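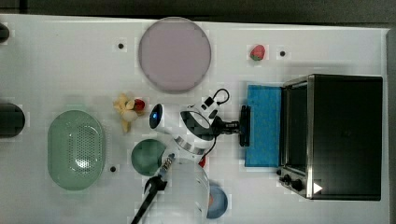

Nolia 2 is out, and the build times are the big news

The second major version of Nolia, the open source build and test runner, came out this month, and if your team has been putting up with slow test runs, this is a release to get excited about. The headline feature is a rewritten scheduler that works out which tests a change can touch and runs those first. On the project's own benchmark repository, which holds 1,890 tests, a typical one-file change now gets its first failing result in 14 seconds. Under the old version you had time to go and refill your cup.

Nolia started out as a side tool at Drummond, the Mutdale software shop that makes route planning systems for delivery fleets. Drummond's developers had a code base that had grown faster than its tests could keep up with, and they wrote a small script to split the test run across whatever machines were idle in the office. The script became a tool, the tool got a name, and the code was opened up to everybody a few years back. Drummond still pays for a good share of the work, but more than half of the changes in this release came from outside the company, and that is great to see.

The new scheduler keeps a map of which source files each test reads while it runs. In the old version that map was built from import statements, so anything loaded at run time (templates, config files, SQL scripts) was invisible to it, and people got into the habit of running the full suite just to be safe. Now Nolia watches the file reads directly. Change a template and the tests that render it go to the front of the line. The rest of the suite still runs afterward unless you tell it not to, so you don't lose your safety net.

There is a lot more in the box. Flaky tests get their own report, with a history of the last runs and the seed used for each one, so you can replay a failure on your own laptop. Log output from parallel jobs is grouped by test and no longer arrives in one big tangled stream (long-time users will know how welcome this is!). The config file has moved to a single format, and the old pair of files will be read for the whole life of version 2, with a warning. Windows support, which used to be marked experimental, is now treated the same as Linux and Mac, and a bug on Windows will hold up a release like any other.

The team closed 212 issues on the way here, some of them very old. One of the oldest asked for a way to stop a run cleanly from the keyboard without leaving half-finished processes behind. It now works, and it got its own round of applause in the project chat when it was merged. 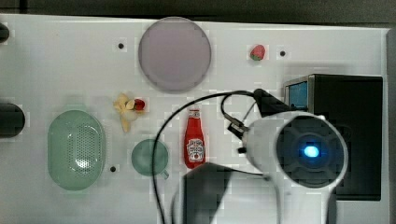 Issue 14

Teams that want to try the new version can install it next to the old one, as the two use separate cache folders. The first run will be slow, even slower than before, while Nolia builds its map of file reads. Give it one full pass on the main branch before you judge it. The upgrade guide suggests doing that first pass overnight on the build server and sharing the resulting map with the whole team, and the command for sharing it takes one line in the build script.

A few things may trip people up. Plugins written for the old version need small changes, mostly in how they register themselves, and a plugin that has not been updated will be skipped with a message in the log. The coverage plugin and the plain text reporter are ready now. The container plugin is not, and the release notes say to stay on the old version for the moment if you depend on it. Tests that share a temp folder can also start failing under the new order, because the scheduler no longer runs them in the alphabetical order they may have been quietly counting on. That's a nuisance on the day you find it, but it is a real bug in the tests and it's good to have it out in the open.

One of the early adopters was Civo, which builds appointment software for clinics and has been running the preview builds since spring. Its developers wrote up their move on the Nolia forum, and it makes fine reading for anybody planning the same. They switched one service at a time, kept both versions running side by side in the pipeline for a while, and compared results before dropping the old one. The comparison turned up a handful of tests that had been passing only because an earlier test left data in the database. They fixed those, and they have since sent back a patch that makes Nolia flag that kind of leftover data. The patch is in the release.

The write-up is also frank about what didn't go well. Their first shared map was built on a branch that was far behind main, so for several days the wrong tests were coming up first and people were grumbling. The upgrade guide has a paragraph on this now.

Documentation has had a proper going-over as well. The getting started page fits on one screen, the examples all run as written, and every error message now has a page of its own that you can find by searching for its code. New contributors have been given a list of small starter tasks, each with a named reviewer, and the project would love more help with the container plugin in particular.

Next on the plan is remote caching, so that a test that has already passed on one machine with the same inputs need not run again on another. A rough version is in the main branch behind a flag. The team hopes to have it ready for wider testing in October, along with the container plugin. The old version will get security fixes for another year but no new features.

Nolia 2 is free to download from the project site, where the release notes and the upgrade guide can also be found. Drummond is opening its Mutdale office for an evening hack session on plugins later in the month, starting at 6 p.m., and remote visitors are welcome on the project chat.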